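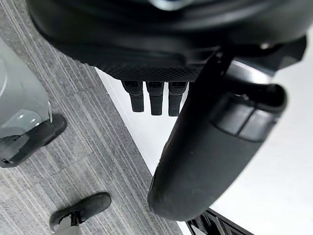
I spent most of March thinking about carpet tiles, which I did not expect to do at my age.

The back room at our place had the same brown wall-to-wall since before we moved in. Kirsty Buchanan from two doors down did her basement in striped gray tiles last year and I liked how they looked, so I asked what she used. Hers came from a shop called Tennant, and they still had the line. I ordered enough for the carpeted side plus one extra box. With delivery it came to $600.

The old carpet came up in an afternoon. The staples took two evenings. Under it the floor was in decent shape except for a low spot near the closet, and I filled that and let it sit overnight.

Stripes are where I lost time. Each tile has an arrow on the back, and you have to decide if all the arrows point the same way or if you turn every other one. Kirsty turned hers a quarter each time, so it reads as a checkerboard. I laid out 20 both ways and left them down for a few days. My wife walked through and said the checkerboard made her dizzy. We went with all one way.

Even with the arrows lined up, striped tiles don't match perfectly at the seams. The lines can be a hair off from one tile to the next, and in the morning, with the light coming in low, you notice. By noon you don't. Fergus Strachan, who used to lay floors for a living, told me to stop looking at it.

A few things I'd pass on. Start from the middle and work out. Change the knife blade a lot more than you think you need to (I went through 21). Cut from the back. Measure the last row at both ends, as my room is out of square by more than an inch and I ruined two tiles before I checked.

I still have to put down the transition strip where the carpet stops. The one I bought is too tall for the door to clear, so it's going back. Gillespie Kerr says he has a low one in his garage, 40 inches long, and I need 36. I'll pick it up when he's home.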